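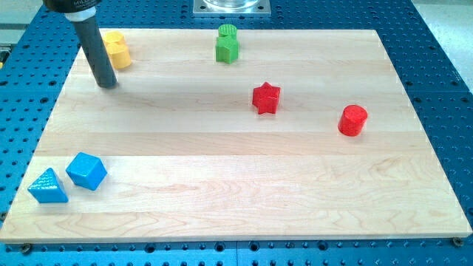
I finally got the block box sorted out, which I have been meaning to do since we moved to Droddale. The blocks are the 3D-printed ones Matěj Baláž made for us when his own kids had outgrown that stage. They came in a shoe box with a rubber band around it, and they have lived in that shoe box ever since, along with crayons, dried-up glue and a lot of sand.

Stars and cylinders are the ones that get used in our house. I think it's because they stand up without much trouble. Miah likes to put a star on top of a cylinder and leave it there all day, and then we all have to walk around it. Red and yellow are the favorites. Green gets used for trees.

Printed plastic is a pain to wash. The surface has a fine texture and the dirt sits in it. I tried a cloth first and gave up. A soft toothbrush with dish soap and lukewarm water did the job, and I left everything on a towel overnight. I would not put them in the dishwasher. I did that with a printed cookie cutter once and it came out bent.

A few had rough edges on the underside. I used a nail file on those and it took a couple of minutes each.

I also want to say something for playing on a board. We used to build on the rug and everything fell over. Now we have a plain maple board, glued up from strips, and it makes a big difference. It's flat, it's light enough to carry to the kitchen table, and when dinner is ready the whole thing can be moved to the sideboard with the tower still on it (usually). I wipe it down and oil it when it starts to look dry. Oda Kvam asked if a cutting board would work. I don't see why not, as long as it has no groove around the edge.

The shoe box has gone in the recycling. The blocks are now in a cotton bag with a drawstring, hung on the hook behind the door. The crayons have their own tin. I still haven't decided what to do with the wooden train track, which takes up most of the bottom shelf and is missing its bridge. That will probably have to wait until June.

Posted 6 May 2022
2 comments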